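**Equipment review: Camlow cable tidy kit (large)**
Reviewed for the Furniture and Fittings Group by Jae-in Ahn and Ruben Wouters
2024-05-26

The Camlow kit is sold for desks, benches and equipment stands where power and data leads share a short run. The large version holds 20 hook-and-loop straps, 18 screw-down clips, a length of split sleeve and a shallow tray that hangs beneath a worktop. Two kits were bought at the full price and were fitted in February in the second-floor offices and the print room. The group has no connection with the maker.

Fitting was simple in the offices. The tray is held by four screws, which are supplied, and it took a six-way extension lead with its plugs in place. The paper template should be taped down before marking, as it curls badly and one tray was hung slightly out of line as a result. The tray has open ends, and leads can be added or taken out without unscrewing anything.

The straps are the best part of the kit. They are wide enough to be undone with cold hands, they hold well after repeated use, and they do not bite into thinner leads. Mr Wouters would have liked a second colour, so that power and data could be told apart from a distance. All the straps are dark grey.

Results with the sleeve were mixed. It closes neatly over three or four leads of the same thickness, but it springs open at any sharp bend, and where leads leave at different heights a good deal of cutting is needed. The cut ends fray. In the print room the sleeve was removed after a week and the straps were used alone.

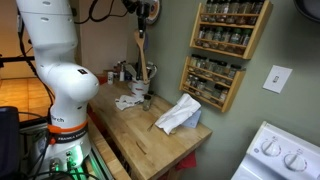
*Black cables beside the base of a Franka Emika arm.*

The clips should be considered with care before purchase. They are sound when screwed into timber, but the screws are too short for the older benches with a padded top, and the kit offers no means of fixing to metal. Staff who need to fix leads to a metal stand will have to buy suitable clips separately. The Skormont range includes them, though it has no tray and its straps are poorer.

The instructions are printed on one folded sheet. They are clear on the tray and silent on almost everything else. No advice is given on leaving slack where equipment has to be pulled forward for cleaning, and the print room run had to be redone for this reason. The maker states that the tray will bear a weight of 100 newtons. The group did not test this figure.

**Finding.** The large kit is approved for office desks and may be ordered through the usual form. It is not approved for general workshop use. Departments that need only straps should order the refill pack, item 189 in the Camlow list, and leave the sleeve alone.

Questions on fitting should be sent to Arvid Sundqvist, who holds the spare template and the remaining clips.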